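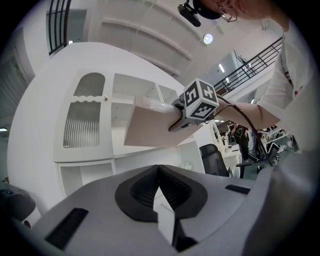
Figure 1. Work area, with a person in glasses and a white T-shirt at the right.

Indoor Drying of Cotton Laundry in a Shared House
Zulema Herrera and Hideaki Hamada
Submitted August 7, 2025

1. Background

Residents of shared houses in Treveswood often dry clothes indoors between autumn and spring. The moisture leaves the fabric and enters the room air, where it can condense on windows and cold walls. This project measured how much the drying time of a cotton towel changed with the position of the rack and the use of a small fan.

2. Method

All tests were carried out in one ground-floor room at Jenoscombe in April. The same towel was used throughout. Its dry mass was 500 g. Before each test it was soaked, spun in the washing machine and weighed. The starting mass was 930 g, adjusted with a spray bottle where the spin had removed too much water.

The towel was hung in a single layer over two rails. It was weighed every hour on a kitchen scale until two readings in a row agreed to within 2 g. The rack stood either against the outside wall or in the middle of the room. Each position was tested with the fan off and with the fan on its low setting. Four runs were made for each arrangement, giving 16 runs in total.

The door was kept shut and the radiator was off. Room temperature and relative humidity were noted at each weighing from a Cabral wall meter.

3. Results

The fan shortened the drying time in both positions. Moving the rack away from the wall also helped, but the difference was smaller and one pair of runs showed no change. The slowest run was made against the wall with the fan off, on a day of steady rain.

Mass fell almost in a straight line at first and then levelled off. The lower hem was always the last part to dry.

4. Sources of error

Outdoor humidity was not controlled. The Gadex fan has no marked air speed, so the low setting cannot be compared directly with other models. Lifting the towel for weighing disturbed the air around it and may have made the slow runs look slightly faster.

5. Further work

The tests should be repeated with the window open, and with a full load on the rack. A logging scale would remove the need to handle the towel.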